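TV & Streaming | Drama Diary
2 min read

Okay, I finished Larkix last night, all 12 episodes, and I need to talk about it before I forget half of it.

Quick setup if you skipped it: Hurnetance is a tiny port town, the ferry company is going under, and a woman who used to write its radio soap comes home in May to clear out her aunt's apartment. She finds 100 scripts that never aired. And then the town starts living them!

I nearly quit at episode three. So much ferry paperwork. Stick with it until the dance hall episode, please — that one got me.

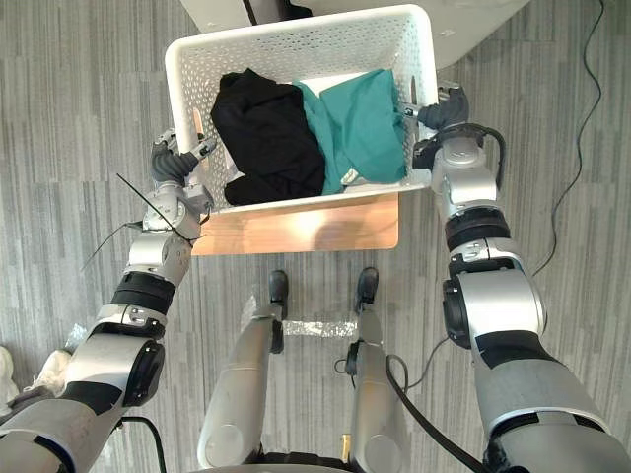

Elteo Makowska
Drama columnist and weekend recapper

Episode 7 is the best hour of TV I watched this year. She reads a script out loud on the dock, doing all the voices, and her ex has to stand there and hear what the aunt thought of him. I rewound it twice.

The brother plot, though... no. He gets a whole gambling story and then it's dropped for a wedding. Whose wedding? I had to go back and check (the pharmacist's, we'd met her once).

Also the music. Same sad accordion tune every time anybody looks at water, and everybody looks at water a lot.

The finale will split people. I loved that we never hear the last script. My group chat is furious and wants a second season just to get it read — I'd take one about the radio station instead.

My recap of the first half got 1,443 comments, most of them about the ex's haircut. Part two goes up 30 Dec 2023, haircut section included.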